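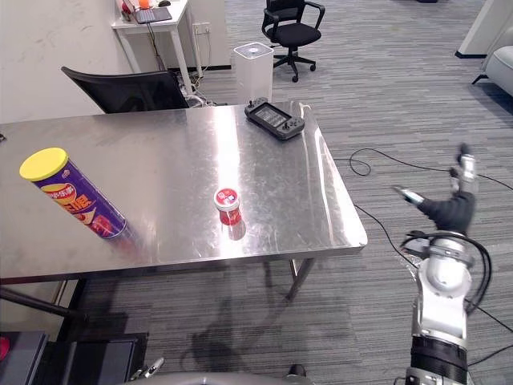
Pakine Support
Ticket 1212
Product: Pakine pick-and-place kit, two arm, trial unit
Customer: Primudbridge
Opened by: Lourenço Peixoto
Assigned: Arnaldo Arruda
Priority: normal, changed to high, changed back to normal (see below)
Status: open, waiting on customer

Summary as submitted
Right arm throws error 610 when asked to pick off the steel table. Not every time. Shelf work OK so far. Trial ends in May and we have to say yes or no to the kit before then, so please don't sit on this one.

9:10 Lourenço
Error text on the panel is "610 target pose lost." Arm stops, fingers stay open, have to clear it by hand and home both arms before it takes another job. Already tried: restart, restart with power off at the wall, re-run of the camera setup from the quick guide. Same thing after. No crash, no contact with the table.

9:25 Arnaldo
Thanks. 610 means the camera had the item and then stopped having it before the hand closed. Usually not the arm. Need:
- software version from the About page
- which grip profile is loaded
- log folder, zipped, from the last failed pick
- does it do it on the shelf with the same kind of item

9:40 Lourenço
Version says 2.111. Grip profile is the default, never touched it. Logs uploading, slow here. Will run the shelf now.

10:05 Lourenço
Shelf run done, no 610. Used the upper shelf with the bottles since that's the one we care about for the store job. Log for this one is in the same upload.
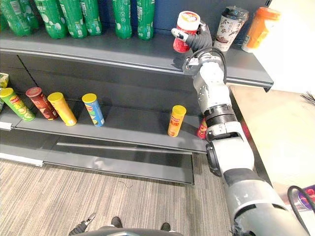 Shelf run, upper shelf, red container with white lid in the gripper

10:20 Arnaldo
Good, grip is around the side and it's upright, that is what the default profile should give you. So wrist and fingers are probaly fine. I'd leave the hardware alone for now. Please don't redo the joint zeroing, the other desk had a customer at Prenbridge do that for a 610 and it cost them a morning.

Looking at the logs. Confidence on the item goes up and down a lot on the table picks. Flat line on the shelf picks. What lights are on over the table?

10:30 Lourenço
Ceiling lights, all of them, one switch for the room. Table is brushed steel, it came from our packing area. Does the kit not support steel? Sales sheet says "any flat work surface." If it doesn't then that should be on the sheet.

10:35 Arnaldo
It is supported. Shiny tops need the glare filter turned on and it ships off. Agree the sheet should say it. Passed that on to Pinheiro, they do the sheet and the quick guide for us.

To turn it on:
Settings, Vision, Surface, pick "reflective"
Save, then Apply. Save alone does nothing until the next restart
Re-run camera setup with the table clear
Put items back and run one pick per item, slow speed

Also check the grip profile per item. A chip can lying down wants "cylinder, lying," default is "cylinder, upright."

11:15 Lourenço
There is no Surface entry under Vision. I have Exposure, Crop, Mask. Priority to high, I've got people coming to see this after lunch.

11:20 Arnaldo
Sorry, my mistake, 2.111 has it under Cell, not Vision. Cell, Table, Surface. Moved in that release and our steps didnt.

11:50 Lourenço
Found it. Set to reflective, applied, camera setup passed first time. Chip can on "cylinder, lying." Picks ran with no 610. Both items, slow speed. Then same again at normal speed and got one 610 on the red one, none on the can. Still picture attached from the can test, plus logs. 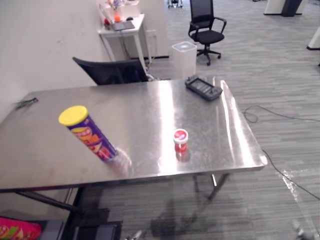 Can test on steel table, purple can with yellow lid, gripper at the lower end

12:05 Arnaldo
Logs got here. Better, the curve on the can is nearly flat now. The red one still dips right before close. You've got bright streaks along the table top and the small item shows a reflection in the steel, so my guess is the camera sometimes picks the reflection as part of the item. Guess only, need to run it here.

Two things to try, one at a time please or we won't know which did it:
1. Cell, Table, Surface, "ignore below plane" on
2. Matte mat under the small item. Any plain dark mat

12:10 Arnaldo
Unrelated to the 610: there's loose cable on the carpet to the right of the table. Please route it clear of the base before you go past slow speed again. Page on cable routing is in the setup guide, back half.

12:20 Lourenço
Ok on cables. Will try 1 before the visit and 2 after. Priority back to normal, slow speed will do for the demo.

Question for the review while you're here. If we buy, do we get the reflective setting on by default, or does each site have to dig for it? We'd want the same setup at every store and I am not walking each one through that menu.

12:40 Arnaldo
You can export the cell file once and load it at each site, menu is Cell, File, Export. Surface setting and grip profiles go with it. Camera setup does not, that's per unit. Asked for reflective to be offered in the first-run steps, no promise on when.

3:30 Lourenço
Demo done, slow speed, no stops. "Ignore below plane" was on. Normal speed and the mat not tested yet, will do it tomorrow and send logs. Keep ticket open.

3:35 Arnaldo
Keeping it open. Send normal speed logs with the mat and without, separate zips. Internal note added to 610 help page: menu path wrong for 2.111, fix.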